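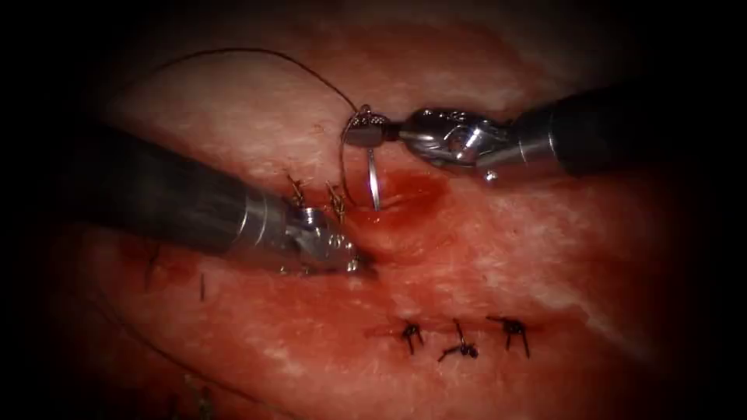
The Pureck Skills Center in Fustport is looking for participants for a study on how people learn to close a wound in layers. We want to know at which moment the hand becomes sure of the curved needle: when its point goes down toward the tissue directly over the incision, and later when a whole line is closed with knotted stitches, like the one at the lower right. Both moments interest us equally, and we believe that the second is studied too little. The study has the name Collano and will start in May.

Who can take part

We invite students in the last two years of medical or veterinary school, surgical residents in their first year, and operating room nurses who assist in wound closure. You should be able to tie a square knot with an instrument. It does not have to be beautiful. If you have closed wounds independently for more than three years, you are unfortunately too experienced for this study, but please see the tutor position in the list at the end of this page.

Left-handed persons are very welcome – in our last study we had only two of them, and we could not say anything useful about their results.

What you will do

You come to the Steyn Building for four sessions, each of 60 minutes, with at least one week between them. In every session you place a continuous suture and then a row of single stitches on a practice pad. The pads are synthetic, no animal material is used. We record your hands and the pad, never your face. Between the sessions you do not practice at home, also not on a banana or an orange, and we ask you to be strict with this.

After the last session you have a short talk with one of our teachers, who will go through your stitches with you: distance, depth, tension, and how the edges lie together. Many earlier participants told us that this talk was the most useful part for them.

What you receive

You receive $85 for each completed session. Travel costs are paid up to $200 in total, if you keep the receipts. Coffee and something small to eat are in the room next door. On request we write a certificate of participation for your school or hospital.

Places and times

There are 18 places. Sessions are held in the late afternoon, the first one at 4:30 p.m. and the second at 6 p.m. If you come directly from a shift, please choose the later one, as it is difficult to begin when a person is missing.

How to apply

Please fill in the form at the front desk of the Steyn Building or ask for it by e-mail through the contact page. Write your year of study or your position, which hand you use for the needle holder, and which of the two times you prefer. A résumé is not necessary. We answer every application within ten days – also when the answer is no.

Pureck Skills Center > Take Part > Open Studies > Collano

Filed under: Calls for participants, Wound closure, Fustport

Recent calls and openings
Suture tutor, part-time, evenings
Knot tying refresher for nurses: places open
Storeroom assistant, Steyn Building
Results from our study on needle holder grip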